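22/12/2019

Continued from the page with the coffee stain. Subject is still the thermal paste comparison for the refurbished office machines that go to Mandthorpe in January.

I was thinking all week why the results of Kitholm paste jump so much. Same paste, same cooler, same load program, and still the second application was 3 degrees worse than the first. I now believe it is my spreading. With the card I press harder on one side, and the layer becomes thin there and thick on the other. So today I changed to the single drop in the middle, and the cooler does the spreading by its own pressure.

Procedure as I did it, so the next person can repeat:
Clean the old paste with alcohol and lint-free cloth, two passes. Let it dry. One drop, size of a small pea. Cooler straight down, no twisting. Screws in cross order, half a turn each time. Load for 16 minutes, then read.

Room was 21 degrees at start and the same at the end, heating was on low because of the weekend. Good for us, for once the room is not part of the problem.

Kitholm, drop method: two applications, difference between them less than one degree. Much better. Limutent, drop method: only one application, it is very stiff when cold and I did not trust the drop. I put the tube in my pocket for a while and then it came out more easily. The number looks similar to Kitholm but one reading is not a result, so I do not write it in the big table yet.

Mistake of the day – I forgot to note the fan speed in the first run. I think it was on automatic. This run must be repeated, please do not use it.

Also the 2 coolers from the Mbwambo box have different springs. They look the same from above but one is clearly softer. I marked the soft one with tape. If somebody used it for the November readings, these readings are maybe not comparable. I could not find it in the notes.

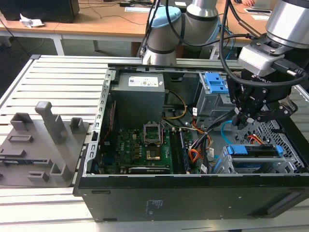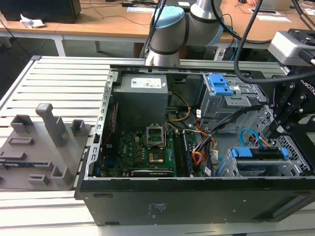 Dell board, socket open in both.

Remark from the Mandthorpe side, which I copy so it is not lost: they do not care so much for the best temperature, they want the paste that is still good after some years, and they ask if we can age a sample in the oven before we decide. I have no answer yet. The oven is free after the holidays, but I must first read what temperature the Limutent can stand.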